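Home | Campus Fiction | Poems | Columns | Submit | Archive

Water on the Fourth Floor

January
By a staff writer

The water at Mussa Hall quit on a Thursday, at 6:40 in the morning, while I had shampoo in my hair. I know the time because I'd propped my phone on the soap ledge to listen to the weather, and I stood there under a shower head that coughed twice and gave up.

I said a word. Somebody in the next stall said the same word.

You have to understand that Mussa has 18 floors if you believe the brochure and eleven if you take the stairs, and I live on four, which used to be considered lucky. When the pressure drops, the low floors keep going for a while. So by seven there were people from nine and ten standing in our hallway in bathrobes with buckets, looking at us the way dogs look at a sandwich. I had a towel around my head and soap running into one eye and I told them all to go try three.

The university sent an email. It was a wonderful email! It said the campus was proud to be moving toward a new pumping station, to be built by Juledwood, and that the station would deliver 4,000 gallons an hour to the east dorms, and that in the meantime we were encouraged to be mindful. It didn't mention when any of this would happen. It had a drawing attached, with little trees.

My roommate printed the drawing and taped it above our sink.

I rinsed my hair with a bottle of seltzer, which I don't recommend, and went to my nine o'clock smelling faintly of lime. Half the class had hats on. The professor looked around at all the hats and said we could have an extra day on the problem set, so there's one good thing I can report.

By the afternoon a tanker truck had shown up behind the Poleo dining hall, with a hose and one man who wanted to see student IDs. The line went past the bike racks, past the library, and around the corner to the statue people rub before finals. I got in it at 2:15 with two laundry detergent jugs I'd washed out over the summer for some craft project I never did. The girl in front of me had a fish tank. An actual ten-gallon fish tank, and she was going to carry it up to eight.

"Where are the fish?" I asked.

"In the salad bowl," she said.

We got to talking, the way you do when you're not going anywhere. She was in civil engineering and she had opinions about the pump. She said the old one was put in when Mussa housed 70 graduate students, and that there were now 1,197 of us hanging off the same pipe, and that she had written a paper on it sophomore year and gotten a B minus because the professor found the tone alarmist.

"Was it?" I said.

"The title was 'When Mussa Runs Dry.'"

I laughed so hard I dropped a jug. She didn't laugh, but she picked it up for me.

It took two hours to reach the truck. The man filled my jugs, and then he looked at the fish tank for a good long time, and then he filled that too. I took one end. I hadn't planned on it, my jugs were hooked over my elbows and banging on my hips, but there's no way to watch a person start up eight flights with a fish tank and just say see you later. We lost some on every landing. On five a boy came out of his room in socks and stepped right in it.

Her room was on the side that faces Jodutura Street, where you can see the lot they've fenced off for the new station. There was a sign on the fence and a single orange cone. She put the fish back one at a time with a measuring cup, talking to each of them under her breath, and I pretended to look at the cone.

Then she got out the kettle.

Ramen, the dorm standby:
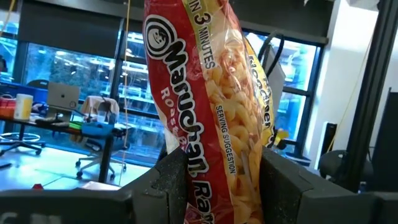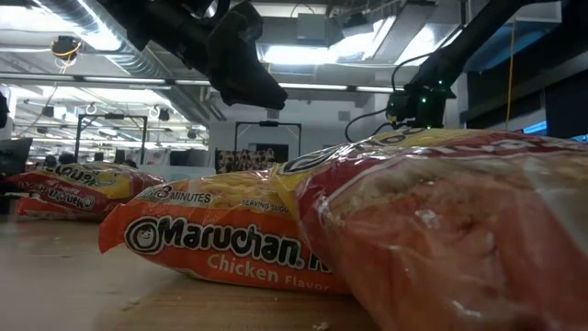

"It's my water," I said, and held up a jug, feeling pretty grand about it.

"It's a little soapy," she said when she'd smelled it. So we used hers.

We ate sitting on the floor with our backs against the bed. Around eight the pipes in the wall started to knock, and then every faucet on the hall came on at once, because of course everyone had left them open to check. People were cheering. Somebody ran by with a plunger over his head. She didn't get up. She said it would be off again by Monday, and asked if I was any good at carrying things in general, or if that had just been today.

I said in general.

COMMENTS (4)

eastdormer: The salad bowl!! I lived in a building like this and we flushed with melted snow for a week.

tinroof22: B minus for being right. I felt that one.

quietfloor: Is there going to be a second part? I want to know if the pump ever gets built.

marginalia: Loved it, but eight flights with a full tank? Mine weighs a ton even half full.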